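March 2023

Paste trials, continued. Mixed the second batch of wheat starch at the thicker ratio and let it stand overnight, covered. Skin on top in the morning, strained it twice. Radwa thinks the Driner powder clumps more than what we had in July. I didn't keep notes then, so can't say.

Hung test strips on the primed board and on the bare one. Open time on the primed board was 3 minutes before the edges started to drag. Bare board, 2 at best – sizing first is not optional.

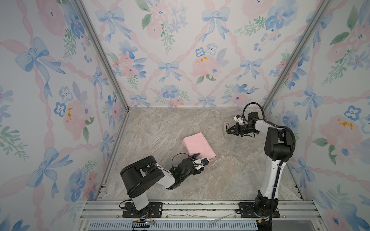
Seams rolled after 10 minutes. Two lifted at the bottom on the bare board, none on the primed. Trimmed with a new blade. The old one tears damp paper, should have gone in the bin last week.

Illia weighed the leftover paste: 106 g. Put it in the fridge, labeled.

Humidity in the shop was 57 percent at noon. The Dranwood meter and the wall one still disagree.

To do: order more lining paper from Kostiuk, repeat the bare board with two coats of size, ask Pitby if they still sell the narrow seam roller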